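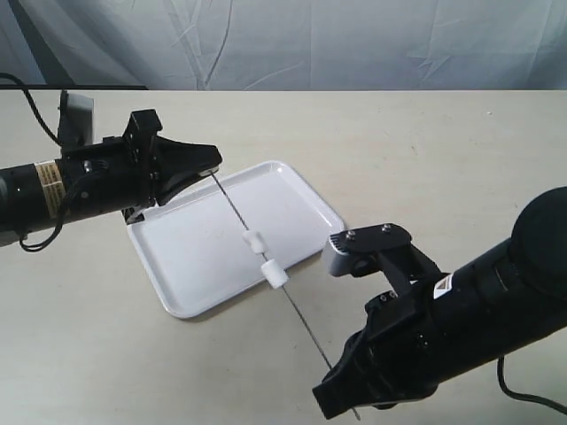

What did we go to Saltby to see? A pair of robot arms sharing one job at the Orkulia open day, which our class had been looking forward to since February.

27/05/2021
2 min read

I should say first that the bus ride was long and that we were all hungry, so a demonstration with a skewer in it got our full attention! Our guide from Orkulia was very patient with us 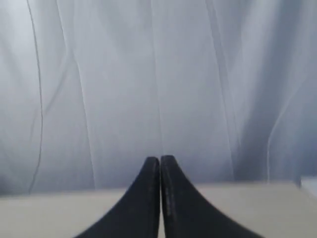
and let us ask whatever we liked, even the questions we had forgotten to write down. Mine was why anyone would use two arms for small white pieces and a thin metal rod. She said that one arm can hold the rod while the other deals with the pieces – a lot like what my grandmother does at a barbecue, 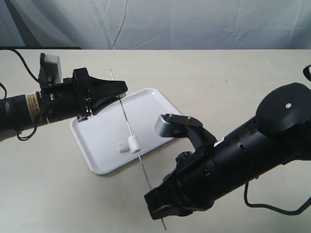
only with more cables. I filled nearly 36 lines of my notebook, and I still wish I had drawn the grippers properly, with all those little screws.
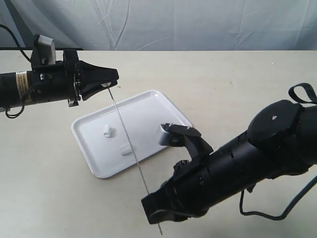 Ronaldo Dantas, student reporter, Trister group

My favorite part was simply standing there with my friends and guessing the next move out loud. I would like to go back next year and bring better pencils.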